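Folding Laundry with the Mollholm Paired Gripper Kit: A Getting-Started Guide

Posted Aug 24, 2020
Filed under: Kits, Hand-held, Soft goods

The Mollholm kit arrives in a case that suggests a trumpet and weighs like a small anvil. Inside are two hand-held grippers, two charging leads, a calibration card, and a manual that spends four pages on the case. The manual then gives you one paragraph on cloth, which is the thing most people buy the kit to record. This page fills in the rest.

I paid $650 for mine from Dradomcombe, who also sell the single gripper for $437. Buy the pair if you plan to fold anything. Folding with one gripper is possible in the way that eating soup with a fork is possible.

What you need

The two grippers, charged
The calibration card
A bed, or a table at hip height
Five or six garments you don't love
200 GB of free disk space, whatever the box says

Step 1. Charge both grippers to full

Start them together and finish them together. If one dies mid-session the other keeps recording, and you end up with half a sweater's worth of data and a lot of trimming to do.

Step 2. Calibrate

Lay the card flat and hold each gripper over it until you hear the double beep. A single beep means it has seen the card and has doubts. Tilt the gripper a little and try again. Do the left one first – the software assumes you will, and labels them accordingly, and the only way to swap them later is to edit a text file by hand.

Step 3. Check the jaws

Squeeze and release each gripper ten times. The travel should feel even all the way down. Wipe the pads with a barely damp cloth. Fleece sheds, and a layer of fuzz on the pads turns a firm pinch into a polite suggestion.

If the jaws feel stiff on one side, back the pivot off a quarter turn. The Okotthorpe repair sheet says an eighth. I tried an eighth and noticed no change of any kind.

Step 4. Pick your first garment

Start with a dish towel. It will be dull and it will go well, and you'll want that memory later. After the towel, move to T-shirts, then knits, then fleece. Leave anything with a hood for your second week.

Dark clothes deserve a warning. Black cloth between black fingers is hard to make out on playback, so put something lighter underneath. A patterned sheet is fine. The manual asks for a "neutral, uniform surface," and I can only assume its author lives in a showroom.

Step 5. The pinch

Come in from above with the jaws open wider than you think you need. Lower until the fingertips touch the cloth, push down very slightly, then close. The push raises a small ridge between the fingers, and the ridge is what you grab. Close slowly. If you snap the jaws shut you get a few threads and a false sense of progress.

Lift a few inches and wait one full second before you move sideways. Thick cloth likes to think about it.

Step 6. Bring in the second gripper

Hold the first one still. Take the free edge with the second, lower down and well clear of the first, and only then spread your hands. Most bad takes come from moving both at once. The next most come from the grippers bumping into each other, so keep your elbows out and accept that you look like a man directing a very small aircraft. 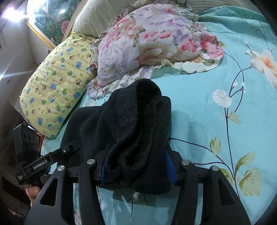
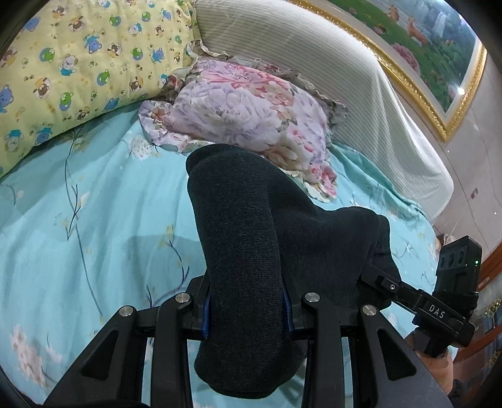 Step 7. Lay down and release

Touch the far edge down first, draw the cloth toward you, and open the jaws all the way before lifting off. Half-open jaws drag the fold apart as you leave, and you'll have made a lump.

Step 8. Save and label

Label each take the moment it ends. My first batch in May came to 591 takes, and I left the labels for "later." Later took two evenings. Use the garment, the fold and a number, and resist being funny in the file names.

Is it worth the money?

For cloth, yes, with complaints. The grip is good, the handles are comfortable for an hour, and the pads can be replaced without tools. The software is slow to open and quick to close. The Değirmenci kit has the nicer trigger, but its jaws are narrower and it loses hold of anything thicker than a pillowcase.

Replacement pads come in packs of four. Order a pack with the kit, as shipping costs the same either way.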